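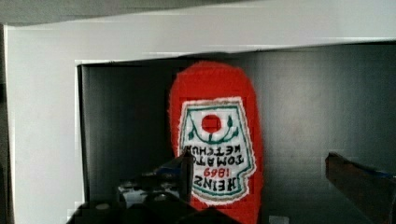

Week 6 handout: Soft groceries, part two (labels and shapes)

Okay, so last week we got as far as plain shapes, and most of you went home with a very respectable lemon. This week we move on to things with a label, and I've picked the ketchup bottle for us, partly for its outline and partly for that keystone patch with the green border (I love a keystone patch, they look so smart on a fuzzy red body!).

Start with the body. I work mine in Clako, the 60-gram balls, color 908, and one ball is plenty. Begin at the base with a flat circle, work straight up for the wide part, and then decrease slowly toward the neck. Slowly! Most people rush this bit and end up with a Christmas bauble. If your yarn is on the hairy side you won't see your stitches very well, so use a marker and move it every round.

Stuffing. Do the base first and push it right out to the sides before you add any more. I use less than you'd think at the neck, otherwise the cap sits crooked and you'll be fiddling with it all evening.

Now the label. Cut your patch from white felt using the template on the back table, then edge it in teal green. Everything on it gets worked BEFORE you attach it to the bottle – please don't try to embroider onto a stuffed body, I have done it and I still have the scar. My order is the red tomato, then the vines (one strand, thin as you can manage, with little leaves going out both ways), then the black lettering, and the red 1869 if you have the patience. Juraj Ondrejka asked about using an iron-on print for the letters and yes, that's fine, just test it on a scrap.

Pin the patch, stand the bottle up, and check which end is the cap before you sew. Read the words out loud if it helps. A keystone with its narrow end the wrong way round is a long evening of unpicking, and felt remembers every hole.

For next time, please bring:
your finished bottle, or however much of it exists
a scrap of yellow (we're doing mustard)
small sharp scissors
a needle with an eye you can really see

The room is open half an hour early if anyone wants help with decreases.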